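3.2 Packing and transport of loaned objects

The Felport survey covered 33 small museums that lend objects to schools and town libraries. Most of them own no crates built to measure. Objects travel in ready-made plastic cases, which are bought once, shared among departments, and kept in use for many years. Loan forms in the sample seldom named the case used, and only 2 museums recorded who had closed it. 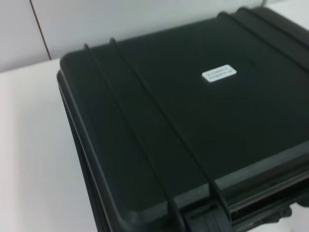
3.3 Condition reporting

Condition reports were written at departure in nearly every museum, but return reports were far less common. Manalo compared roughly 900 paired entries from the Tehrani loan books and found that wear was most often noted at the borrowing site. The wording also differed between sites. A chip at one museum was a loss at another – a problem that the Prundine word list was meant to solve, though few lenders had adopted it.

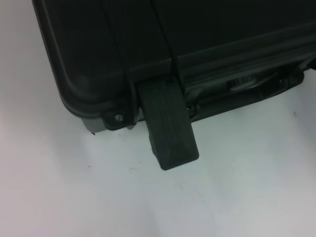

Staff training explains part of this gap. Museums with a paid registrar filed return reports within 10 days, while those without one often filed them at the end of the school year. Dimitriou argues that the delay matters more than the wording, and the interviews support him on this point.
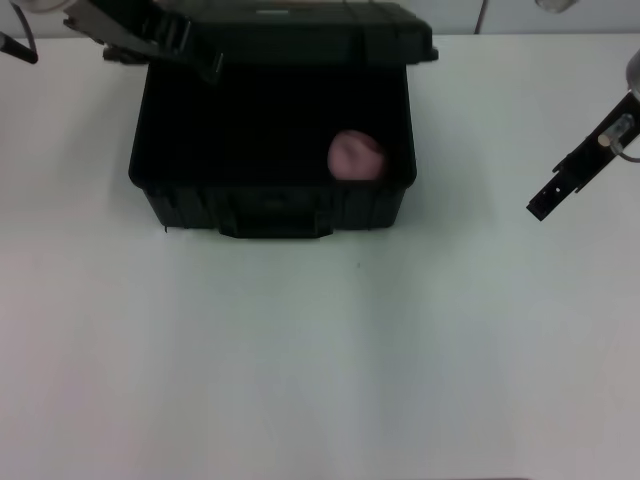
Borrowers judged the loans mainly by how easily a class could handle the objects. Teachers asked for fewer items and more time with each. Several also wanted lining cut to the shape of the object. A hard case with rounded corners, such as the open one in Figure 4, protects its contents from outside knocks, yet a single soft item like the pink ball inside leaves much of the space unfilled. Padding was listed on the packing sheet in fewer than half of the museums visited.

3.4 Cost of repeat loans

Repeat loans were cheaper in staff hours at all sites except Flarkden, where each loan was treated as new and the full paperwork was drawn up again. The cases themselves were a small part of the cost. Insurance and driving time made up most of it, and neither fell with repetition.
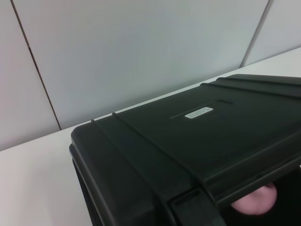 Figure 5. Hard-shell transport case, lid slightly raised, with raised ribs on the lid.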